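Print this page | E-mail this page

Filed under: Student Projects > Home & Workshop Builds

Peltau arm, progress report 2
March 15, 2022

Built on the bench in the shared workshop, evenings mostly. Goal for this stage: pick up a kitchen sponge and wipe a tray. Sounds easy. Wasn't.

Parts. Base and elbow left over from February. New wrist with a little camera on it. Servos from Hollmann, controller is a Meka board, second hand. Total spend so far $997, over budget already.

Gripper. Two fingers, black. First version closed flat and the sponge just slid out, so now they angle in toward eachother. Grip force set by trial and error, ended up at 56 on the controller's scale. Lower and it drops, higher and the servo gets hot and whines.

Logged 11 sessions. Best grips are on the scouring pad side, pinched low down so the foam fans out on top. Colour helps too, dark green pad on yellow foam is easy for the camera to find.

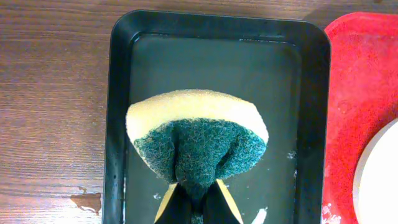

Wiping is the weak part. Pinched that tight the sponge bunches up and there's not much flat surface left to clean with. Wider fingertips might fix it, will print a pair in the Billent filament once the spool turns up. Also the code loses its place near the rim of the tray and I dont know why yet. 1545 lines now and badly in need of a tidy.

Next: new tips, rim bug, then try a plate.

Related items
- Peltau arm, progress report 1
- Wiring the Meka board
- Workshop bench booking rules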